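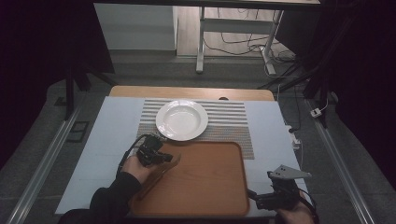

4.3 Grabación de demostraciones bimanuales con pinzas de mano

Este apartado describe la toma de episodios para la tarea de servicio de mesa del protocolo Ponari. Antes de empezar, complete la calibración del apartado 4.2.

1. Coloque el mantel individual a lo largo, en la parte alta de la superficie de trabajo. Ponga encima el plato y deje la bandeja en el lado del operador.

2. Sujete una pinza en cada mano y compruebe que los cables no cruzan la zona de trabajo.

3. Abra del todo ambas pinzas y manténgalas quietas 2 segundos. El programa toma esa posición como apertura máxima.

4. Inicie el episodio y ejecute la tarea a velocidad constante. No apoye las muñecas en la mesa.

PRECAUCIÓN: no tire del cable de la pinza para ganar alcance. Si falta recorrido, detenga la grabación y recoloque el soporte del cable.

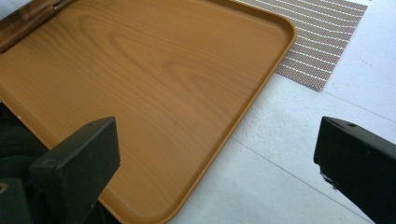 5. Revise el vídeo de cada pinza. Los dos dedos deben verse durante todo el episodio; descarte la toma si alguno desaparece.

6. Cambie la posición y el giro de la bandeja antes del episodio siguiente.

Nota: los reflejos en superficies lisas degradan el seguimiento visual. Reduzca la luz directa – nunca la exposición de una sola cámara.

Nota: el conjunto de referencia Inholm reúne 3810 episodios, de los que se excluyeron 183 por pérdida de seguimiento. Con unos 70 episodios por disposición, la política entrenada dejó de mejorar de forma apreciable (Yulan Fan, informe interno de marzo).

7. Cierre la sesión y exporte los datos en formato Skadden. Véase el apartado 4.4.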